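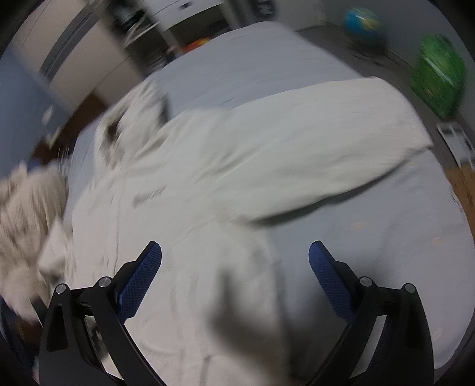
Photo: Bernstead Student Media, used with permission

Sleep and the Inskip Hall Survey
Final project report, 30 April 2025

So I picked sleep for my project, mostly after a September when I felt like a zombie in every morning class. An unmade bed in a dim bedroom was my whole personality by week three!

I put a short survey online for everyone living in Inskip Hall and got 113 answers back (way more than I hoped for). The big question was how many nights a week people get to bed before midnight. The most common answer was 2. Yikes. Then I asked what keeps them up, and 34 people blamed noise in the hallway, which I get, my room is right by the elevator.

My survey has problems. People guess badly about their own sleep, and tired people probably liked my topic more than the rest did. Next time I'd hand out paper sleep diaries and try Maltus Hall too, where the walls are thicker.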